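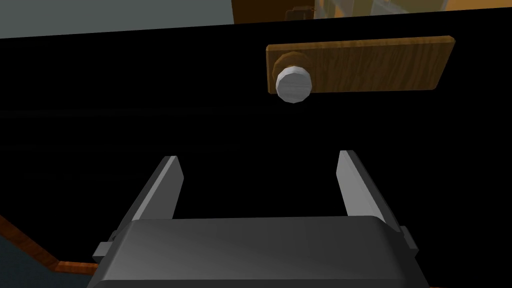 Can a machine open a cabinet yet? In simulation, often. We ran the task 996 times in July on the Fevov benchmark, and I've been going through the failure logs.

---

Most misses come before contact. The planner picks a grasp on the handle plate when the knob is the better target. A short cylinder tolerates a few degrees of wrist error. A flat board with rounded corners does not.

---

Dark, matte fronts are a separate problem. Depth estimates get noisy when the surface has almost no texture. Shabnam Swati's fix was to weight the knob's rim more heavily. That recovered 31 runs.

---

Then there is the pull. Arm follows a straight line, door wants an arc, fingers slip. Compliance control helps. So does pulling slower, at the cost of 10 extra seconds per door.

---

Arif Krishnan asked if this transfers to real kitchens. Partly. Simulated hinges don't sag and simulated knobs aren't greasy. Velmont is lending us seven used cabinets for hardware tests.

---

My current answer on household chores: opening one known door, close. Unloading a dishwasher into unfamiliar cabinets, no. Logs go up once Tsehay Lemma finishes relabeling the slip cases.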